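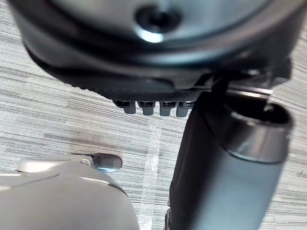 Why does a fine scratch show more on a glossy black cover than on a matte one?
A glossy surface reflects light in one main direction, so any break in it sends light somewhere else and shows as a bright line. A matte surface already scatters light in many directions, and a fine scratch changes very little.

Unit 5. Surface finish on dark covers, rims and collars

Ridummont Technical Program, Materials and Finishes
Read before the bench session. Bring the sample card from Unit 4.

5.1 Terms

Gloss: the share of incoming light reflected at the mirror angle. It is measured at a stated angle, and a reading without its angle has no use.
Highlight: the reflected image of a light source on a surface. On a flat panel it keeps the shape of the source. On a convex cover it shrinks and brightens.
Texture: a pattern of relief on the surface, either random (grain) or regular (ribs, knurling).
Witness line: a faint line left where two mold parts met.

5.2 Curved surfaces

A shallow dome reflects a wide part of the room into a small area. An overhead lamp therefore appears as a compact bright spot, and the rest of the cover looks darker by contrast. Students often record this spot as a defect. Move your head a little to each side. A highlight travels across the surface as you move; a stain or a chip stays where it is.

Dark colors make the effect stronger. A white cover returns a large amount of diffuse light, which partly hides the highlight. A black cover returns very little, so nearly everything seen on it is reflection. Judge the color of a black part next to the highlight, never inside it.

5.3 Ribbed edges

Fine ribs along a rim catch light on one flank and leave the other in shadow. Even spacing gives an even row of light and dark. The eye is very good at finding a break in such a row, and one damaged rib is easier to see than a dent of the same depth on a plain rim.

Ribs also collect dust. Clean along the grooves with a soft dry brush before inspection. Wiping across them with a cloth leaves fibers, which then get reported as flash.

5.4 Bright metal beside dark parts

A polished collar next to a dark cover sets up a strong contrast — the collar will look brighter and the cover blacker than either would alone. A rounded lip spreads the reflection into a gradual change from light to dark. On a sharp edge the change is abrupt. Run a fingertip around the lip only if the sample is marked for handling.

5.5 Bench procedure

Take one piece from the Moltia tray and note its number.
Brush it clean.
View it under the fixed lamp, then under the movable lamp.
Turn it through nine positions and note any mark that stays in place on the surface.
Measure gloss on the flattest area available. Take five readings and record all of them as well as the mean.
Return the piece to its own slot.

The gloss meter needs a flat contact area. Readings taken on a curved cover come out low and should be left off the sheet. Compare curved pieces by eye against the Ledness reference card, 1,507 in the store catalog.

5.6 Written work

Choose one curved piece and one ribbed piece. Describe the finish of each in five sentences or fewer, using the terms in 5.1. State the lamp used. Sheets go in the wall box outside the Söderlund room before 4 p.m.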